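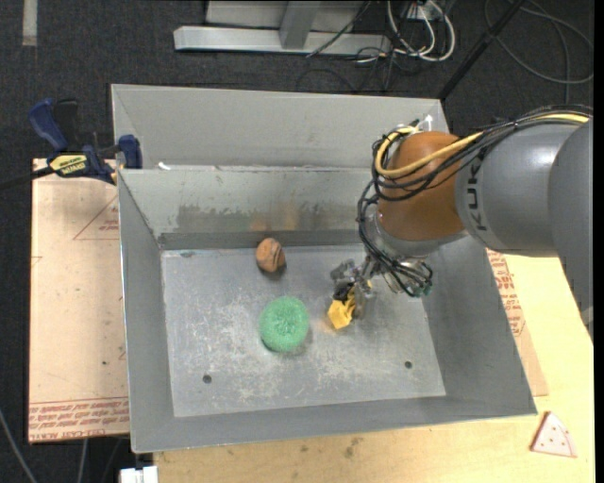
What is a bath scrubber made of?
Most of the round, puffy ones are a long tube of soft plastic netting, gathered tightly in the middle and tied with a cord. Others are made from cotton, sisal, ramie or dried loofah, and each of those feels quite different on the skin.

About Zerkness

We're a small shop in Bumska that sells things for washing with. Scrubbers, sponges, brushes, cloths, mitts, bath balls, soap savers, and a good many odd little items that don't fit under any of those names but do a job in the tub or at the sink. We love this stuff, and we've loved it long enough that we can talk about netting for most of an afternoon if you let us.

The shop is at 223 Lundgren Street, beside the shoe repair and across from the bus stop. We started out with one table at the Jerholm market, selling cotton cloths and a few brushes, and people kept asking for scrubbers. So we brought in scrubbers. Then they asked for softer scrubbers, and firmer ones, and a small one for a toddler who wouldn't let go of her mother's (that's still one of our favourite requests, and we still carry the size). By the second winter the table was far too short and we were packing half the stock back into the van unseen, so we took the lease on Lundgren Street.

How the shop works

Nearly everything is sold loose. You can pick it up, squeeze it, compare it with the one next to it and put it back. We think that matters more for a scrubber than for almost anything else in the bathroom, as two that look the same on a shelf can feel completely different in the hand. There's a testing sink near the front with warm water and a bar of plain soap, and a set of shop samples you can lather up. Netting softens a lot when it's wet, and natural fibre softens even more, so do try before you decide that something is too rough!

Colours come and go. Mint green and yellow are the ones we're asked for most, and we try to keep both on hand all year. Brown was a slow seller at the market and has become very popular since we moved, especially with people who want something quiet to match a wooden shelf. We don't charge more for one colour than another.

The range sits at 193 different items at the moment. It used to be bigger. Every April we go through the lot, use everything at home for a while and drop what we wouldn't buy again. Last spring we let go of a long-handled sponge that looked lovely and held water for days, and brought in a flat one on the same sort of handle that dries much faster.

Choosing something that suits you

If you like lots of lather, go for netting. The air trapped in the folds does the work and you'll need less soap than you think. If you like a firm scrub, sisal or loofah is the way to go, though we'd start with a gentle hand for the first week. For faces, and for anyone with tender skin, we nearly always suggest a washed cotton cloth and nothing fancier.

For dishes, a scrubber with a tighter mesh lasts longer and rinses cleaner. Please keep your kitchen one and your bath one apart — different colours make that easy, and in a busy house it saves a lot of arguments.

Looking after it

Rinse it well, give it a good shake and hang it somewhere with moving air. The corner of the tub is the worst place for it. Netting can go through a cool wash in a mesh bag. Loofah likes a day in the sun now and then. If anything starts to smell or go slimy, it's time for a new one, even if the shape is still good.

You can bring worn-out netting back to us. We cut the cord, open up the tube and wash it, and the long pieces go to gardeners around Bumska who use them to tie up tomatoes and hang onions. They hold up surprisingly well out there, and we've seen some very colourful garden sheds as a result. We're still looking for a good use for old sponges, so if you have an idea, come and tell us.

Returns

If a scrubber comes undone within 30 days, bring it in and we'll retie it or swap it. You don't need the receipt. We do keep notes on what came apart and where, and those notes go back to the makers. One of them changed to a thicker cord last year after we sent a whole page about knots, and we were thrilled.

Visiting us

There's a ramp at the side door and the aisles are wide enough for a stroller. Well-behaved dogs are welcome, but do keep them away from the low bins, where the round things are very tempting. Parking on Lundgren Street is free after lunch, and the bus from Jerholm stops right across the road.

We also send orders by mail anywhere in the country. Netting squashes flat and springs back, so a parcel with three or four scrubbers in it usually costs no more to send than one. Tell us in the order note if you'd like soft, medium or firm, and we'll choose by hand.

Page updated 19 May 2026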